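4 Fitting the back panel and preparing the work surface

This section covers the Peixoto wall cabinet in both widths. Complete section 3 (frame and hanging rails) before you start. The frame must be square and the glue in the corner joints must have set.

4.1 Parts and tools

Back panel, brown, one sheet
Panel pins, one bag
Corner wedges, one bag
Spare edging strip
Steel rule, 1000 mm
Pencil
Light hammer
Fine sanding block
Utility knife with a new blade
Masking tape

The panel is supplied 20 mm oversize on the long edge so that it can be trimmed to suit the frame. The short edge is supplied to size and must not be cut.

Note: Panels packed before May have no edging strip in the bag. Order the strip from Bestberg under the cabinet part number.

4.2 Choosing a table

Work on a flat, rigid table that is larger than the panel in at least one direction. A pale, smooth top is preferred. Pencil marks and swarf show up against it, and a brown sheet laid on white is easy to line up by eye before you measure.

1. Wipe the table with a dry cloth. Do not use spray polish. Residue transfers to the panel and stops the glue from taking.
2. Check the top with the steel rule on edge, along both diagonals. If light shows under the rule at the center, use a different table or pack the low area with paper.
3. Move tools, cups and loose hardware off the area where the sheet will lie.

CAUTION: A panel pin trapped under the sheet will mark the face. The mark cannot be sanded out.

4.3 Conditioning the panel

1. Remove the wrapping and lay the sheet flat in the room where the cabinet will hang.
2. Leave it overnight. Do not lean it against a wall – it will take a bow and will not lie flat in the rebate.
3. Before cutting, press down on each corner in turn. A corner that springs back needs more time.

4.4 Marking and trimming

1. Place the sheet with the better face down.
2. Slide it so that the long edge to be trimmed is parallel to the table edge. Tape the opposite edge to the table at both ends.
3. Measure the rebate in the frame at the left, center and right. Use the smallest reading.
4. Transfer the reading to the sheet, measuring from the taped edge. Make a short pencil tick at each point.
5. Join the ticks with the steel rule.
6. Put scrap board under the cutting line.
7. Score along the rule with light pressure. Repeat until the knife passes through. Do not attempt to snap the sheet.
8. Sand the cut edge lightly, with strokes away from the face.

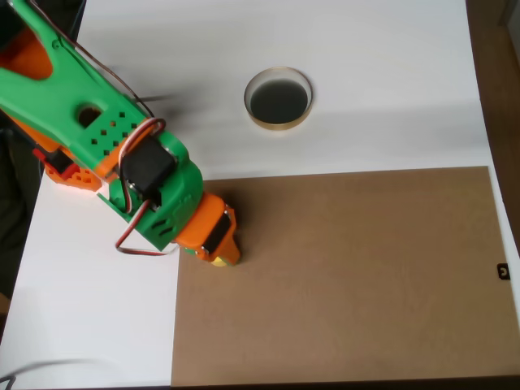
CAUTION: Keep the free hand behind the blade at all times. Retract the blade before lifting the rule.

Note: If the three readings in step 3 differ by more than the thickness of the pencil line, the frame is out of square. Return to section 3.6 and correct it. Trimming the panel to an uneven frame will cause the doors to bind.

4.5 Fitting

1. Lay the frame face down on the table.
2. Lower the panel into the rebate, short edge first. It should drop in without force.
3. Measure both diagonals of the frame. Adjust until they match.
4. Fix one pin at each corner, then one at the middle of each side.
5. Add the remaining pins at a spacing of 200 mm. On the wide cabinet, use 210 mm along the top and bottom so that the pins clear the rail brackets.
6. Push the corner wedges into the gaps behind the rails, thin end first, and tap them until they stop.

Do not glue the panel on the narrow cabinet. On the wide cabinet, run a thin bead of glue along the bottom rebate only, before step 2.

4.6 Checks before hanging

Stand the cabinet upright and look along each side for pins that have broken through. Withdraw any that have and refit them next to the original hole. Press the center of the panel with an open hand. A slight give is normal; a rattle means a pin is missing or a wedge is loose.

Continue with section 5, Wall fixings.

Revision: 22 January 2024. Text checked by Huguette Sawatzky.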